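From Fluff to Fabric: The Amazing Story of Cloth

By Imani Begay

Pinch your sleeve and give it a tug. What you're holding started out as something much smaller, maybe even something that grew in a field! Cloth is all around you from the minute you wake up, and somebody had to figure out how to make it out of hair, stems, cocoons or fluff. People have been doing that for thousands of years, and they came up with some really clever tricks.

It starts with a fiber

A fiber is a long, thin, bendy thing, a bit like a hair. Some fibers are hair! Wool comes from sheep. Silk comes from the cocoon of a silk moth caterpillar, and the thread in one cocoon can be longer than several football fields. Linen comes from the stem of a plant called flax. Polyester and nylon are made in factories, mostly from oil.

The fiber we're going to follow is cotton. Cotton grows on a bushy plant that likes lots of sunshine. First it has a flower. The flower drops off and leaves a green pod behind called a boll (say it like "bowl"). Inside the boll are seeds, and each seed grows a coat of fine white fibers. When the boll is ripe it dries out, splits open, and the fluff puffs out like popcorn.

Last May the kids in Darnell Villanueva's class at Tedmont Elementary planted 17 cotton seeds in yogurt cups on the windowsill. They had to wait until fall to see their first boll pop. It was worth it!

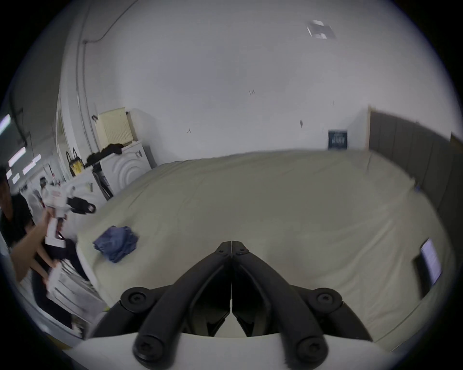 Why do most blue jeans have white threads on the inside?

Denim is woven from two sets of threads. The ones that show most on the outside are dyed blue, and the ones that show most on the inside are usually left white. Turn up the cuff of your jeans and look.

Getting the seeds out

Cotton fibers hold on to their seeds very tightly. If you ever get the chance to pull one apart with your fingers, try it, and see how long it takes you to clean one boll. (I gave up after three.) A machine called a cotton gin does the job now. It drags the fibers through narrow slots that the seeds can't fit through, so the seeds get left behind. The seeds don't go to waste, either. They can be pressed for cooking oil or fed to cows.

Next the fluff gets carded. Carding means combing the fibers with lots of little wire teeth until they mostly point the same way. What comes out is a soft, loose rope called a sliver, which rhymes with "diver."

The big secret is twist

Try this at home. Take a cotton ball and pull it gently. It comes apart right away. Now take another cotton ball, and this time twist it while you pull, slowly, a little at a time. You get a string! It will be lumpy, but it's real yarn, and it's a whole lot stronger than the fluff was.

Twisting presses the fibers against each other so they rub and grip. That rubbing force is called friction. It's the same thing that stops your sneakers from sliding on the gym floor. One cotton fiber is only about as long as your thumbnail is wide, or a little longer, but twist enough of them together and the thread can go on for miles.

Over, under, over, under

Now we have thread, so let's make cloth! There are two main ways.

Weaving uses two sets of threads that cross. One set, the warp, is stretched tight on a loom. The other set, the weft, goes over and under the warp, back and forth. If you've ever made a paper place mat out of strips, you've done plain weaving.

Knitting uses loops. Each loop is pulled through the loop before it, row after row. Loops can open up and close again, and that's why knitted cloth stretches so well.

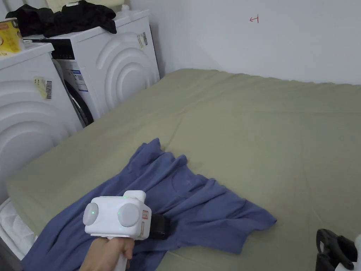 Why does cotton wrinkle so easily?

Cotton fibers are made of tiny chains that are held side by side by weak links. Bending and squashing can break those links, and new ones form while the cloth is folded, so the crease stays. Steam from an iron loosens them again and lets the cloth go flat.

Counting threads

Have you seen a number on a package of bed sheets? It may be the thread count. That's how many threads there are in one square inch of cloth, adding together the ones going up and down and the ones going side to side.

Parisa Bakhtiari tests fabric at the Kowalczyk mill, and she let me look through her magnifier at a piece of sheet about the size of a postage stamp. We counted 231 threads in a single inch! My eyes were swimming by the end. A bigger number doesn't always mean a softer sheet, though. Long, smooth fibers make a big difference too.
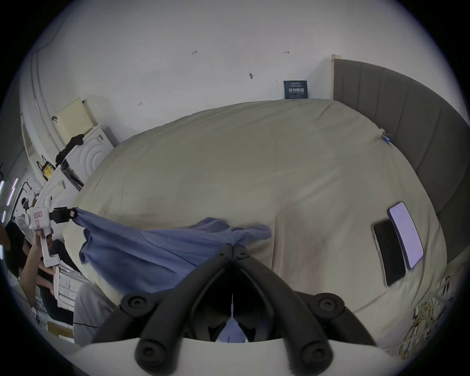

A sheet may look smooth from far away, but it's made of threads crossing over and under.

Adding color

Plain cotton is a creamy white. To change that, we need dye. Long ago all dyes came from nature. Red came from the roots of a plant called madder, yellow came from a plant called weld, and blue came from the leaves of indigo plants.

Indigo is my favorite because it does a magic trick. In the dye pot the liquid looks yellowish green, and so does the cloth when you first lift it out. Then air touches it and it turns blue right in front of you! The oxygen in the air is changing the dye. Want a darker blue? Dip it again.

Most indigo today is made in factories, but it works the same way.

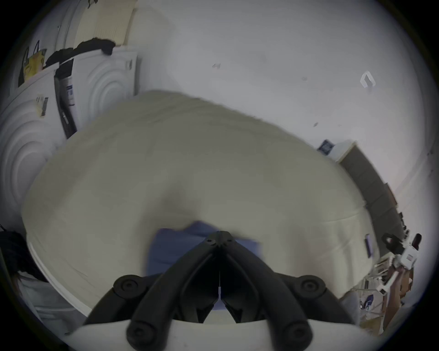

Folded blue cloth. Blues can be pale or very dark.

Be a cloth detective

Find an old T-shirt and an old pillowcase and look at them under a magnifying glass. Can you spot the loops in one and the crisscross in the other? Pull on each of them sideways, then try from corner to corner. Woven cloth usually stretches most on the slant.

Check the tags too, and write down every fiber you find. Kaiwen Zhong, age nine, found seven different kinds in one closet, including one made from bamboo!

Words to know
Boll: the pod that holds cotton seeds and fluff
Carding: combing fibers so they line up
Warp: the threads stretched tight on a loom
Weft: the threads that go over and under the warp

Last updated: 4 January 2024

More to read
How Do Zippers Work?
Silk Moths and Their Amazing Cocoons
What's Inside a Pencil?
Make Your Own Cardboard Loom
Why Is Wool So Warm?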